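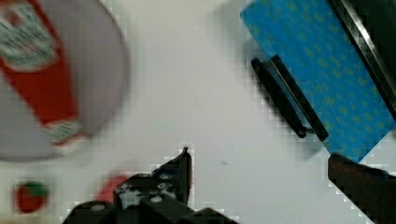 Week one of robot club and my arms are tired

September 5, 2019

So I joined the robot club! If you've been reading this blog since June you know I spent the whole summer saying I would, and then saying I probably wouldn't, and then reading 80 pages of a forum argument about servo brackets at two in the morning, which my sister pointed out is not what a person does when they've decided not to join something.

We meet at Albridge, in the long room over the bike shop, and there are nine of us this term. I'm the only one who had never touched a soldering iron. I said so right away to get it over with and Mercy Shirima, who runs the thing, just said "great, you can drive" and handed me the controller. That was the whole orientation.

The project is called Cudelska. Don't ask me what it means, it was named two groups ago and the people who named it have graduated. The idea is simple to say: the arm has to clear a table. You put a bunch of kitchen stuff and play food in front of it, it picks things up one at a time and puts them where they go, and nobody touches it while it works. In the spring there's a meet at Lazaridis where other clubs bring theirs and they all get timed on the same table. Last year ours came in near the bottom (Mercy says "lower middle" - I have seen the sheet, it was near the bottom).

To get the arm to do any of that by itself, somebody has to show it first, over and over. That's what driving is. You move the controller, the arm copies you, the little camera by the gripper records everything, and you save the run. Then you mix up the table and go again. The goal before the Lazaridis meet is 2,000 saved runs. When I walked in on my first night the whiteboard said 1,527, and I remember thinking oh, they're nearly done, what a nice easy time to show up. Ha.

My first night I did the strawberry. You would think the strawberry would be the friendly one! It's small, it's got a nice green top, it's bright red so you can't lose it. But the gripper comes down at it from an angle you don't expect, and when you're looking through the wrist camera the black fingers are right there in the middle of everything, so at the last second the thing you're reaching for slides out of view behind them. I pinched air. I pinched air again. Then I pinched the table, which makes a noise I'd like to never hear again. Mercy didn't look up from her laptop. She said "higher, then slower" and went on typing, and that's still the best advice I've gotten from anyone in that room.

The big round gray one with the ketchup bottle printed on it is a different kind of awful. It's flat and it's wide and there's no obvious place to grab. You have to get one finger at the rim and the other over the top, and if you're even a little off, the whole disc just scoots away across the white like an air hockey puck. Two of the guys have a long-running disagreement about whether you should come at it from the side nearest the arm or reach over and come back. I'm on team reach over. I have no evidence for this, I just like how it feels in my hands.

And then cloth. Oh, the cloth. There's a blue one with rows of little yellow-green shapes all over it, and I love it, it's the most cheerful thing up there, and it has ruined more of my runs than everything else put together. Cloth never lands the same way twice. You pick up a corner and another corner comes with it, or something that was resting on top goes for a ride. We've been doing setups where other objects start out on the cloth and have to be moved off it first, and I keep forgetting which order I meant to do it in, and then I'm sitting there with the arm hovering while I think. The arm records the thinking too. Apparently you're supposed to toss those runs, because otherwise it learns to stop and hover for no reason, and I found that a bit too relatable.

Stuff I've learned so far, in case any of you are thinking of joining something like this:

Wear short sleeves. I caught my cuff on the controller and sent the arm off to the left at a speed I didn't know it had.

Keep your elbow on the table. My shoulders were wrecked after the first night and it was entirely because I was holding the controller up in the air like a waiter.

Say out loud what you're about to pick up. It feels silly for ten minutes and then you can't do it any other way.

Save the run before you celebrate. Yes, I lost one. It was the good one, obviously.

We also had a long talk about the software, which is called Kidar and is held together with a lot of hope. Every so often it stops saving and tells you it's saving. One of the older members wrote most of it and gets a look on his face when you bring it up, so I've started checking the folder myself after each run and keeping quiet about it. I'd like to learn enough this fall to fix some little thing in there, even if it's just making the button turn a different color.

Next session we're switching the layout around and I've been promised a turn at something round and red, which everybody says rolls. I've been practicing on a real tomato at home with salad tongs. My sister has asked me to stop, and we had pasta sauce last night.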